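Ticket: Second gripper set, quote and spare parts
Opened by: Brian Mwaipopo
Queue: Equipment planning, Sornedus
Status: Waiting on supplier

16 January 2018

Hello all, and thank you for picking this up so quickly! I know the budget sheet is nearly done and I hate to be the one poking at it, but I'd like us to settle the gripper line before it goes over to Gachanja for sign-off.

The Kevia quote has 2 hand-held grippers at $300 each, which I'm happy with. What it leaves out is spare fingers. Jotia sells a pair for $40, and I would much sooner order them now than come back in September with my hat in my hand. Could someone ask Kevia whether their fingers take the same screws? I wrote to the general address and got a very kind reply about something else entirely.

The other thing is opening width. The stained white surface is the sort of job I have in mind — big, flat and pale, with very little for a finger to get hold of — so please send these along with the question.
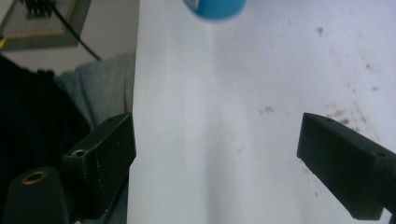
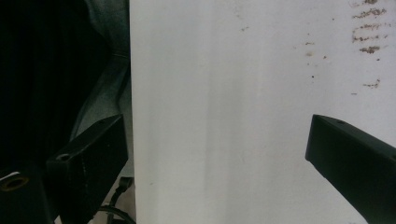
If Kevia can only offer a narrower opening at that price, I'd hold the second unit and put the $300 toward fingers and a case. I haven't changed the sheet yet, so the old total still stands.

Update, same afternoon: Kevia has the screw question now and promised a drawing. I'm leaving the ticket open until it comes. Thanks again, everybody.

Brian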